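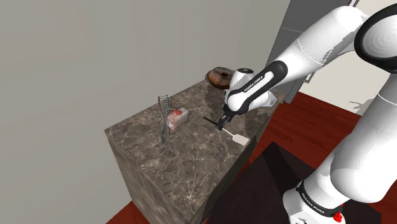
Magazine > Books > Features

Last updated: March 11, 2018

The second draft

Orathai Thongsuk wrote Bullatik in one language and then wrote it again in another. She does not call the English edition a translation. The chapters are in a different order, one character has been dropped, and the ending takes place in December instead of at the start of the rains.

"I tried to translate it and got as far as page 5," she says. "Every sentence was correct and I didn't want to read any of them."

The Thai version came out from Jaidee, a small press that mostly does children's picture books. The first printing was 200 copies. It sold out through two bookshops and a school fair, and Jaidee printed again, and then again. By the time an English-language publisher asked to see it, 4,000 copies had gone, a large number for a middle-grade novel about a girl who repairs ferry engines with her uncle.

The publisher that asked was Evbridge. Its children's editor, Bastien Guillot, had been given a rough summary and three sample chapters. He expected to hire a translator. Thongsuk, who went to college in Ohio and has written in English for most of her working life, said she would do it herself, and that it would take a year. It took two.

Guillot saw the book in pieces. The biggest argument was over the uncle, who in the Thai edition hardly speaks. Guillot wanted him to explain more, partly so that readers who had never been on a river ferry could follow what was going on in the engine room. Thongsuk gave him four extra lines and later took one back.

"She was right about the one she took back," Guillot says. "I'm still not sure about the others."

They also went back and forth on the title. Bullatik is the name of the boat, a word the girl's grandfather made up, and it means nothing in either language. The sales team suggested The Ferry Girl. Thongsuk said no, and the title stayed.

The finished book is short and moves quickly. The middle section, in which the engine fails a long way from either bank, is the best part — tense, clear, and funny in places. The school chapters are slower, and a few of the classmates are hard to tell apart.

Thongsuk is now at work on a second novel, called Heltex for the moment. She is writing it in English first. Jaidee has already asked for the Thai version, and she has told them to expect a different book.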